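Kirov hand-held gripper kit: where we've got to with the review

Progress report to the Dukent small equipment fund

Hello all, and thanks for being patient with me over this one. You asked for something you could read over a cup of tea, so I've kept the tables for the appendix and will just tell you how it's going.

A quick reminder of what you paid for. The grant bought us 2 Kirov kits, the hand-held sort where a person squeezes the handle, the fingers close, and a camera on the tool records what they did. The idea is to collect demonstrations by hand at a bench and train an arm from them afterwards, so we don't tie up the arm for weeks. Clerkov sell a kit that does much the same job, and Bilyk will do the whole thing as a service (you send them your objects and a list of tasks, they send back recordings). My job is to tell you by the end of September which of the three we should put proper money into.

We've spent nearly all our time on the Kirov so far. That was always the plan, but I'd hoped to be further into the Clerkov by now and I'm not. More on that lower down.

Getting started was a pleasure, I have to say. The kit comes in one box with a decent foam tray, the instructions are short and written by somebody who has clearly put one together, and I had the first tool built and recording before I'd finished moaning about having to do it. The second took longer, entirely my fault, as I fitted the linkage on one side back to front and then couldn't work out why the fingers wouldn't meet. If you ever build one, look at the drawing on the back page first! It's much better than the one on page four.

The target we agreed was 1000 usable demonstrations across five tasks, 200 for each. The tasks are the ones in the proposal: picking up a cup, moving a sponge, stacking two blocks, putting a lid on a tub and laying a pen in a tray. Cup and sponge are both finished, at 200 apiece. Blocks are well under way. Lids and pens haven't been started, and pens worry me a bit, for reasons that are mostly to do with the pads.

So, the pads. The fingers are covered on the inside with a thin layer that gives them some grip, and it's the part of the kit I've spent most time thinking about. It's lovely for the first stretch, properly grippy, and you can lift a cup by the rim without thinking. Then the lower inner edges begin to go. You get little flaps, then bigger flaps, and the covering ripples on the face of the finger as well.
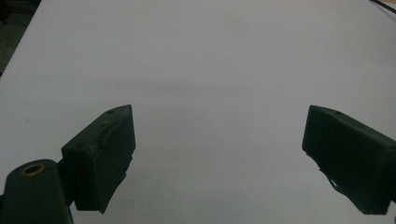
Posted 2023-04-25 by the bench review lead
Filed under: Dukent fund, equipment reviews, Kirov

Both fingers have gone ragged along the same lower inner edge, which tells me it's the design (or at least the way we all hold the thing) and can't be put down to one badly fitted pad. There's bunching in the covering on the right-hand one too. I wouldn't call it a disaster. The fingers themselves are solid chunky blocks and I've no complaints about those, and I'm rather fond of the dark green. But a pad that sheds bits into the gap is going to be a nuisance when the thing you're picking up is as thin as a pen, and I'd also like the recordings from the last task to look something like the recordings from the first.

I wrote to Kirov about it and had a reply the same afternoon, which was nice. They suggested trimming the pad short of the edge and wrapping it over the top of the finger a bit more. I've tried trimming on one tool and left the other alone so we can compare. Too early to say much. The trimmed one does look tidier, but it gives you less to grip with low down, and low down is where you want it for the sponge. They're also talking about a moulded pad that screws on. I've asked for a set to try and I'll believe in it when it's on my bench.

The table has turned into a bigger subject than I expected. We started on the old wooden bench and the early recordings were a mess to work with, with grain and scratches and coffee rings all over them. Now we use a plain white top and I wish we'd done it from day one. It shows up smudges, so it gets a wipe before each session, and I've learned to look hard at the corners of the picture as well, where cables and the dark bit past the end of the table like to creep in. None of that spoils a demonstration as far as I can tell, but I'd sooner we knew it was in there. The early cup recordings from the wooden bench are being kept in a separate folder and I haven't counted them towards the 200.

Comfort next, as you asked about it specially. The tool is fine for half an hour. After that you feel it in the wrist, and by the end of a long session I was dropping things I'd have picked up easily at the start. We now swap over between tasks and stop for a proper break, and the number of recordings I throw away has come right down. I'd put that in any advice we give to other groups, because it cost nothing and did more good than anything clever I did with the settings.

The software is the weak spot. Recording works, and it hasn't lost a session yet, touch wood. Reviewing is painful. You can't mark a bad demonstration as you go, so you either remember it or write it on paper, and then you have to find it again in a long list of files that all look alike. I've been using a notebook. Kirov say there's an update on the way with a "reject last" button and I can't tell you how happy that would make me!

On to the Clerkov. It arrived late, with the wrong cable, and the right cable turned up only last week. I've built it and had a little play. It's lighter in the hand and the handle is a nicer shape, but the fingers feel flimsy next to the Kirov's and there's some wobble when they're fully open. That's a first impression from one sitting, so please don't hold me to it. I'll run the cup and sponge tasks on it next, same objects, same white table, and then we'll have something fair to compare.

Bilyk have been very pleasant and very slow. They've quoted for the cup task only, as a trial, and I've accepted, and the cups have gone off in the post. What I'd like to find out is how much say we get in the way things are picked up. If their people all do it one way we'll end up with tidy data that doesn't teach the arm much. They were a bit vague when I asked. I'll ask again once we've had the first batch back.

Money is fine. We're under on parts and slightly over on time, nearly all of which went on the table business and my back-to-front linkage. I'm not asking for more. I would like your permission to move a little from the travel line (we haven't travelled anywhere) to spare pads, as we're getting through them faster than the proposal allowed for. If that needs a form, send me the form.

What I'm planning from here: finish the blocks on the trimmed tool and the untrimmed one side by side, do lids after that, and leave pens until the screw-on pads arrive or until I lose patience with waiting. The Clerkov runs will fit in between. I'd also like somebody from your side to come and have a go for an hour. You'd get a far better feel for it from squeezing the handle yourself than from reading my grumbles, and I could do with a fresh pair of hands on the blocks.

If you made me choose today I'd go for the Kirov, pads and all. The body is sturdy, they answer their emails and the recordings are usable, and the things that annoy me about it are all fixable. I haven't given the other two a fair crack yet though, so treat that as a hunch.

The appendix has the session log and the parts spend. The notebook pages are scanned at the back of it, and I'm sorry about my handwriting.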